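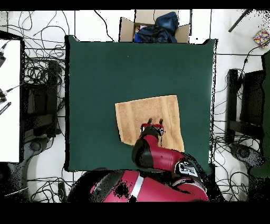

**Slide 1 - scope**

Talk covers terry hand towels only. No bath sheets, no waffle weave. Say this early, as the Brondum session takes questions on sheets and the two get mixed up.

Give the size of the Prinier laundry log: 3000 towels logged, 2413 folded to spec on the first pass. Leave the number up while people sit down.

**Slide 2 - why terry is awkward**

- Loops grip each other. A folded layer does not slide, so a crooked fold stays crooked.
- Thickness doubles with every fold. By the third fold the edge is a roll.
- Woven bands are thinner than the loop pile and bend first.

Pause here. Ask who folds to the band and who folds to the hem. Expect a split room.

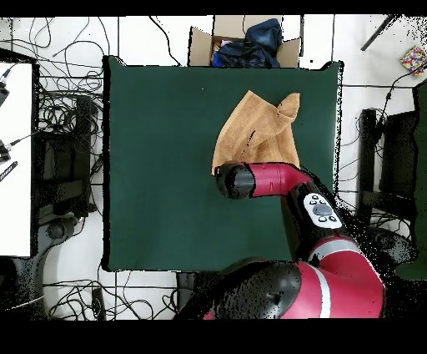

**Slide 3 - starting state**

Most folding guides assume a flat towel. Towels come out of a dryer in a heap, and the time goes into finding two corners on the same short side. A bunched towel with a raised peak, like the tan-orange one on the green mat, gives few clues about where its corners are. Pulling on a peak lifts the middle of the cloth and hides the hem. Work from the lowest visible edge and follow it outward until it turns.

Mention the Liu method by name: edge first, corner second, then lay down. Do not demonstrate it yet.

**Slide 4 - flattening**

Lay the long edges left to right. Press near the top edge and smooth toward the hem with a flat hand. Do not pull from the corners - this skews the rectangle, and the skew shows up in the second fold.

Surface matters more than people expect. Cloth over a table holds the pile. Bare laminate lets the whole towel travel.
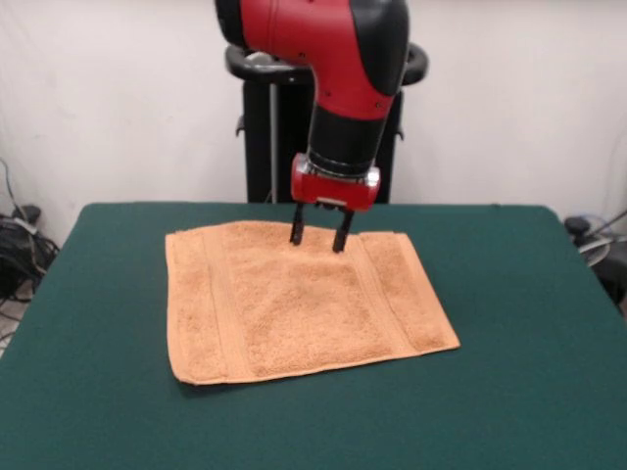 Then check the bands. If both run parallel to the short sides, the towel is square enough to fold. If one leans, lift that side and lay it down again before going on.

**Slide 5 - fold sequence**

1. Left panel in, to the center line.
2. Right panel in, to meet it.
3. Bottom to top, 2 cm short of the edge.

The short margin takes up the thickness. Trititz specifies a flush edge, and it fails on heavy pile. Show the side view if the projector is sharp enough, otherwise skip to slide 6.

**Slide 6 - questions**

Likely one: fabric softener. It lowers loop grip and also lowers absorbency. Point to the handout.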